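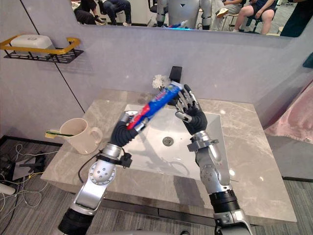 Toothpaste cap task at the sink, left hand on the tube.

Robotics / Lab Notes

Roswitha Brunner
1/ We paused the cap task in June. Right hand kept closing late, on run 50 and again on run 469.

2/ Fault is in the thumb joint. It reports closed 8 degrees early, so the controller thinks it has the cap and starts to twist.

3/ Second time it pulled the left wrist toward the faucet. Helge Söderlund hit the stop. No one was hurt.

4/ Vendar is sending a new sensor. Until then, half speed and 2 people at the stop button.

5/ Left hand checks out fine.

Recent
Peltton gripper recall notes
Wrist cable wear, part 2

We use cookies. Accept / Settings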